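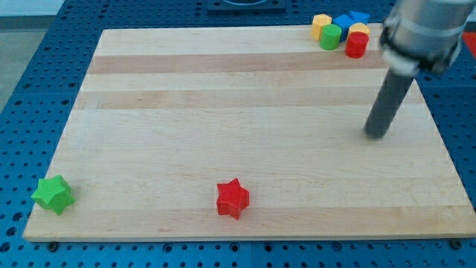 Does a robot need to be programmed before a person can show it a task?
Only in part. The low-level control of the joints, the safety limits and the recording software must be in place first, but the task itself can be left out of the program and supplied later through recorded examples.

Teaching by demonstration

Teaching by demonstration is a family of methods in which a robot arm is given a task through examples produced by a person. The person either moves the arm directly or drives it from a distance, and the positions, speeds and forces are stored together with sensor readings. A controller is then fitted to the stored examples. The terms "programming by demonstration", "learning from demonstration" and "imitation learning" overlap in use, although the last is normally kept for methods that fit a general rule from observations to actions.

Background

Early industrial arms were taught by leading them through a path and playing the path back. Paint spraying was a common use, as the motion of a skilled sprayer is hard to write down as a list of points. Playback of this kind repeats a fixed motion and takes no account of where the workpiece lies. Later methods record the state of the workpiece alongside the motion, so that the result can be applied when the starting layout changes.

Hand guiding

In hand guiding, also called kinaesthetic teaching, the operator holds the arm and pushes it through the task. The motors are set to cancel the weight of the links and otherwise offer little resistance. The arm must be backdrivable, or must carry force or torque sensors that allow the controller to follow the hand.

The recorded motion is by definition one the arm can perform, and no conversion between human and robot joints is required. The operator also feels contact through the structure. Against this, the hand and forearm may block the cameras, and forces applied by the operator are mixed with those arising at the tool. Guiding an arm with many joints often takes both hands, and small, quick corrections are difficult to make against the inertia of the links.

Remote control

In remote control, or teleoperation, the operator uses a separate input device. Common devices are:

- a joystick or gamepad, which commands tool speed in a few directions
- a six-axis puck, which commands translation and rotation together
- a hand-held tracked controller, the pose of which is copied by the tool
- a leader arm, with joints that are copied by a follower arm

The operator stays out of the camera view, and the stored commands have the same form as those a learned controller will later issue. Delay is the main difficulty. A delay that is constant can be learned by the operator, while one that varies leads to overshoot and to a stop-and-wait style of movement. Without force feedback, operators tend to press harder than the task requires.

Scaling is often applied, so that a large movement of the hand gives a small movement of the tool. A clutch button lets the operator reposition the hand without moving the arm.

Tabletop pushing

Pushing is widely used as a test task. The tool may be a plain rod with a rounded tip, and the objects may be simple coloured blocks such as stars, cylinders and hexagonal prisms on a flat board. No grasp has to be planned, but the motion of a pushed block depends on friction beneath it and on the point of contact. A push through the centre of friction moves the block without turning it; any offset causes rotation, and the operator corrects by moving the tip sideways along the face.

Typical instructions are to separate a group of blocks, to bring two blocks of the same shape together, or to move one block to a named corner. Blocks that touch one another are harder to handle singly, as the load passes from one to the next. A block near an edge must be approached from the outer side if it is to be brought back, and this may leave little room for the rod.

Height is commonly held fixed, so that the operator controls two directions only. The tip is kept clear of the board by a small gap to avoid drag.

The Surnon procedure

One published account of a pushing study is that of Ans Michiels and Cyril Mottram, who compared the two forms of teaching at the Ustberg laboratory. The study, named Surnon, gathered 600 demonstrations, of which 272 were made by hand guiding and the remainder by remote control. Each was limited to 30 seconds. Eight operators took part, and the blocks were laid out afresh before every trial.

Michiels and Mottram reported that hand-guided paths were shorter but showed more variation in speed. Remote-controlled paths contained more pauses, mostly just before contact. Controllers fitted to the mixed set copied the pauses unless idle samples were removed first. The authors left open whether the pauses carried useful information about the approach.

Data quality

Demonstrations of the same task by different people may disagree. Averaging a path that passes to the left of an obstacle with one that passes to the right gives a path through the obstacle, and methods that can represent several distinct answers are preferred for this reason.

A second problem is drift. A small error places the robot in a state absent from the recordings, where further errors become more likely. The usual remedy is to record corrections, in which the operator takes over after the controller has begun to go wrong.

See also: Backdrivability; Leader and follower arms; Quasi-static pushing

Filed under: Robotics > Teaching and Programming
14 shares | 3 comments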